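From: Wendell Pennington
To: clirnlow-players
Subject: Re: [clirnlow-players] Save files and the May patch

On Thursday, Makokha wrote:

> Has anyone else lost their harbor after the May patch? I loaded my
> old save last night and everything on the east side of Livora was
> back to bare ground, warehouses and all. My ships are still listed
> but they have no home port and just sit there. I'm on build 414 and
> had 213 hours in that town, so I'd really like to know if there is
> a way back before I start over.

Hi Makokha, and hello to everybody else who has been quiet since the winter tournament (I hope you're all still out there building things!),

Please don't start over yet. I had the very same thing happen to my Livora save, and I spent most of an evening feeling sorry for myself before I thought to look in the backup folder. The game keeps an older copy of each town there, and mine was from the night before the patch. The trick is that you have to load it with the weather setting turned off the first time. Let it run until the first morning bell, save it under a new name, quit, and then you can turn the weather back on. My harbor came back whole, except for two cranes that ended up facing the wrong way -- I've left them like that.

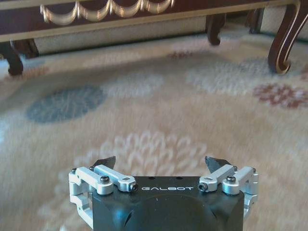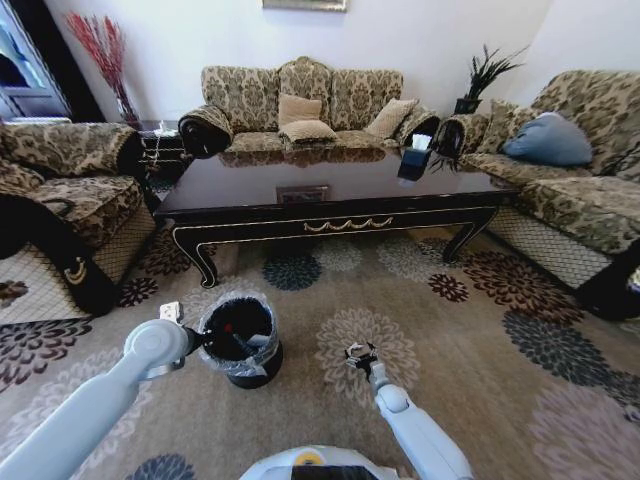

Now, the ships. Those took me longer. If they still show no home port after you load the backup, open the harbor office and assign one of them by hand, and the rest should follow when the next trade day comes along. Don't sell any of them while you wait, tempting as it is. I sold one and the whole list froze up, and I had to go back to the backup and do it all again.

I also wrote to Bokus, who looks after the map tools, and the answer I got was that the trouble only touches towns with more than 29 docks. That fits mine, and I'd guess it fits yours too, if you've been at it for 213 hours! A fix is planned for the build after 414, but I wasn't given a date and I didn't like to push.

One more thing while I'm writing, as I know I'll forget otherwise. Has anybody tried the new canal pieces yet? I love how they look in the evening light, but my barges keep stopping at the second lock and I can't work out if I've set the gates wrong or if that's the patch again. I'd be glad to send my save to anyone willing to poke at it.

Let us know how you get on with the harbor, Makokha.

All the best,
Wendell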